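Workshop Tips: House Rules for Sharing a Bench With a Robot Arm

I've been meaning to write these down properly ever since we started the Friday evening bench at Kundley, and December is a slow month, so pour yourself something warm and settle in. They're the same good habits you'd keep around a table saw or a hot stove, with a few extras for a machine that can start up while your back is turned.

Start with the table. Clear off everything the arm isn't going to use, and I do mean everything — pencils, tape, that nice little screwdriver you'll be hunting for later. Then run the whole program slowly, up high, before you let it come down anywhere near the work.

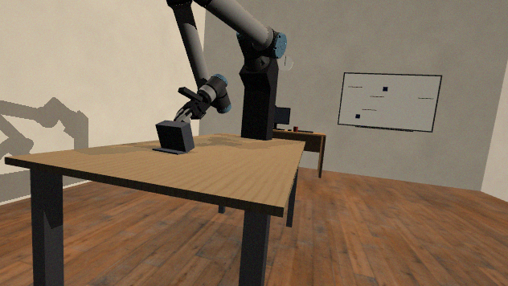

Once the slow run goes the way you expected, bring the height down a little at a time. I like to do it over 3 passes, and I keep a hand near the stop button the entire time, even on jobs I've run for years. Write your settings on a card and tape it to the wall by the bench. Ours says 70 mm for the travel height, and it has saved me a good deal of muttering!

Now, switches and levers. If you're teaching the arm to work one, practice on a switch that isn't wired to anything. Line up from the side the lever sticks out on, open the fingers wider than you think you need, and come in straight and gently. A lever that's pushed crooked will wear at the pivot, and you'll be buying another one. 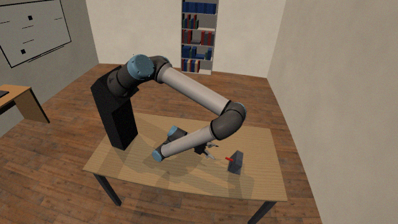
Doaa Morsy wrote in after the last page to say that she'd add one more rule to the list: whoever starts the program says "moving" out loud first, every single time, even if they think they're alone in the room. She has done it that way at Curno for so long that she says it before she turns on her blender.

I've added it, Doaa, and thank you. It goes nicely with our other talking rule, which is that only one person gives the arm its orders. If you want to swap, stop the arm, hand over the controls, and say so. And please don't reach in to nudge a part that's sitting a hair off. Stop first, nudge second, then start again from the slow run.

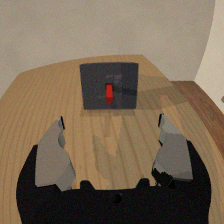
Can I leave the arm switched on while I go and get lunch?
Please shut it down first, and take the key with you if yours has one. Starting up again only takes a few minutes, and you can eat your sandwich in peace.

Last, wipe the finger pads with a dry cloth at the end of the evening and check that the screws are snug. Zahira Sumampouw keeps the spare pads in the drawer marked 148, so put the empty packet back in there when you take the last pair and she'll know to order more.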